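Posts > Equipment > Larnosent bench

Budget thread for the two-arm flower bench at Undilville. Stems come first — we go through them fast. 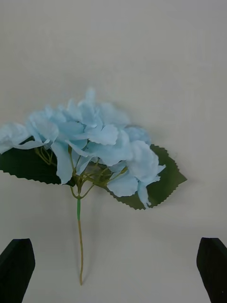
I put in for 201 stems. Lehner quoted 14 days.

Next line is spare gripper fingers, 18 pairs. Cables come out of the same money.
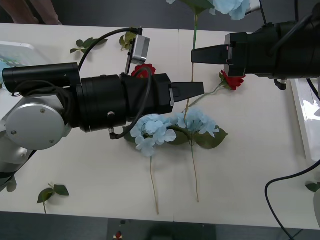
Drullemier wants $1,000 for a second table. I'd hold that until December.
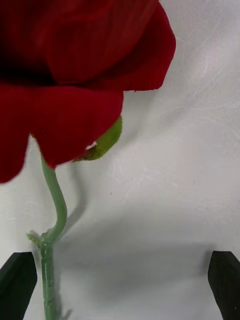
Red rose, fingers open.

Wrist cameras stay as they are this year.
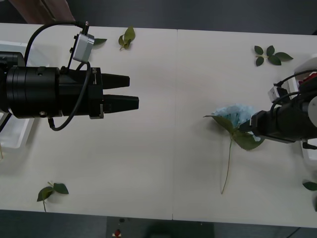
Right arm holding a blue bloom.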